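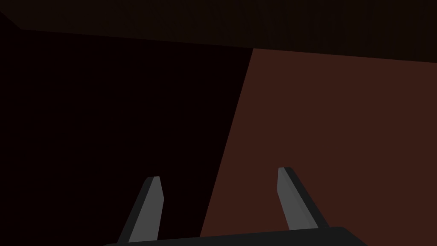

Right, I've had the Fluritgate trial for 10 days now and promised a few of you a proper write-up, so put the kettle on. 1/5

It's the simulator side of the Pellgate gripper kit, so you can practise with two fingers and a lot of plain brown before spending any money on metal. I've grown very fond of it! 2/5

Setting up took me 2 evenings (one was entirely my own fault, wrong folder). Caradog Yorath on their help desk was patience itself. 3/5

Grumbles: the wrist view is dim and I'd love a brightness slider, and the manual assumes you've used Lustotari before, which I hadn't. 4/5

Would I pay for it after the trial? Yes, I think so, though I'll wait for the May update first. Ask me anything, I'm about all evening. 5/5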